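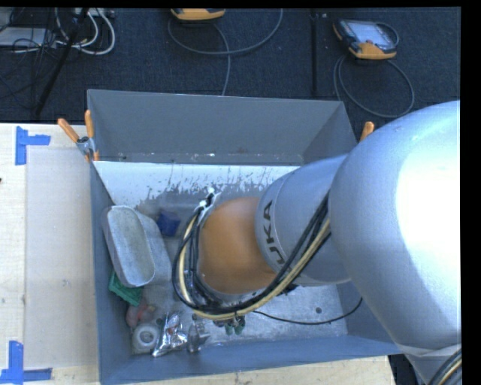 Every workshop, school office and supply room in the country keeps at least one bin for things that have no other place, and most institutions treat it as a matter too small for policy. This essay argues that it deserves a policy. The mixed bin is where useful materials go to be forgotten. A roll of tape ends up flat on the bottom beside a small reddish-pink piece that few people could name at a glance, a gray metal container tips against the wall with something green under its edge, and the floor of the bin collects scuffs and dark specks that no one is assigned to clean. Each item was presumably worth keeping when it was put there. Together they are worth much less, for the simple reason that no one can say what the bin holds without leaning over it.

The usual defense of the mixed bin is that it saves time. A worker at the end of a shift has a small object in hand and no obvious drawer for it, and the bin is close by. That saving is real, but it is paid for by the next person. When Yurani Huamán reviewed the shared supply rooms at the Alvarado training center, she found that staff had reordered tape, foam pieces and small containers that were already on the premises. The reorders came to 3,000 dollars over the school year. None of the purchases was careless. The people who placed the orders had looked on the shelves, where such things were supposed to be, and had found the shelves bare.

It is sometimes said that a better container would solve the problem. Vendors are glad to encourage this belief, and the Alvarado center did at one point buy 200 divided trays for its benches. Within a term the trays had become smaller mixed bins. Dividers tell a person that objects ought to be separated. They do not say which object goes where, and in the absence of a label the nearest open compartment will do. The center has kept the trays, and they work tolerably well in the two rooms where somebody took the trouble to mark them.

This author would propose a modest rule. A mixed bin may exist, provided that it has a fixed day for emptying and a named person who empties it. At the Koker building the interval is 10 working days. Kourosh Tabrizi, who manages the benches there, empties the bin onto a table in the late afternoon, when most of the staff are still present to claim what they recognize. Unclaimed items are sorted by use and sent to the shelves. Anything that cannot be identified by the people in the room is set aside until the next emptying and then discarded.

The last provision has drawn the most objection. Rasa Avotiņš has argued, in a thoughtful memorandum to the building's staff, that an odd part may belong to equipment its owner seldom uses, and that a replacement may be hard to find. The concern is fair. A fixture used once a year in October will not be missed in March. The answer, in this author's view, lies with the owner of the fixture, who should store its parts with it and mark them. An institution cannot hold every unidentified piece on behalf of an unknown claimant, and a supply room that attempts to do so will in time have space for little else.

There remains the matter of the bin itself. Sloped walls are convenient for reaching in, but they also send small things to the bottom, under the larger ones. A shallow tray is preferable where bench space allows. The inside should be wiped each time it is emptied - a task of a minute or two - and any spill dealt with then. Staff are more willing to reach into a clean container, and they seem more reluctant to toss scraps into one.

Zewditu Berhe, who has advised several centers on storage, holds that the rule should be stricter still and that mixed bins should be removed altogether. Experience at Koker suggests otherwise. When the bin was withdrawn for a trial period, its contents moved to the windowsills and the tops of cabinets, where they were harder to collect and somewhat easier to break. The bin was restored before the trial was over, with the emptying schedule taped to its side.

Contact the editorial office | Copyright, all rights reserved | Back to top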